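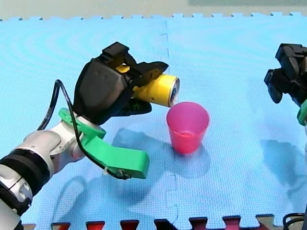
¿Qué pinza conviene montar en un brazo que tiene que coger envases ligeros de formas distintas? Depende sobre todo de la forma de los dedos y del cable de la muñeca; la fuerza de cierre influye menos de lo que suelen sugerir los catálogos.

Inicio > Actualidad > Notas de prensa

Brarkeo publica los resultados de su comparativa de pinzas para brazos de mesa

Edusthorpe, 21 de noviembre de 2023. Brarkeo ha dado a conocer los resultados del ensayo comparativo de pinzas realizado en su taller de Edusthorpe. Se probaron 2 modelos de dedos, denominados Massawe y Hultum, en tareas de agarre y vertido con latas y vasos de plástico. El ensayo sumó más de 4000 agarres.

Los dedos Massawe tienen el borde liso y una almohadilla de goma. Los Hultum llevan un perfil dentado que sujeta el envase por arriba y por abajo. Ambos se montaron en el mismo modelo de brazo y con el mismo controlador, sin cambiar la velocidad de cierre entre una serie y otra.

En la serie de latas, de 500 intentos por modelo, los dedos Hultum tuvieron menos caídas al inclinar el envase. En la de vasos el resultado se invirtió: el perfil dentado deformaba el borde y el vaso giraba antes de llegar a la posición de vertido. Brarkeo recomienda los Massawe cuando la mayoría de las piezas sean de pared fina.

Durante las pruebas se registraron 218 paradas. La causa más frecuente fue el cable de la pinza, que se tensaba al girar la muñeca. El equipo probó varios recorridos y se quedó con uno que deja un bucle amplio detrás del brazo y fija el extremo a un soporte de plástico verde con una brida blanca. Las paradas por este motivo cesaron en las últimas series.

También se comparó el trabajo con un solo brazo y con dos brazos enfrentados. Con dos brazos hubo que reducir la zona compartida y fijar una posición de espera para el que no tenía pieza.

La empresa facilitará a sus distribuidores los archivos del soporte y las tablas completas de cada serie. Una segunda ronda, con bolsas y envases flexibles, está prevista para marzo.

Las solicitudes de información pueden dirigirse al departamento de comunicación de Brarkeo, en Edusthorpe.

Este sitio utiliza cookies propias y de terceros. Si continúa navegando, acepta su uso. Configurar | Aceptar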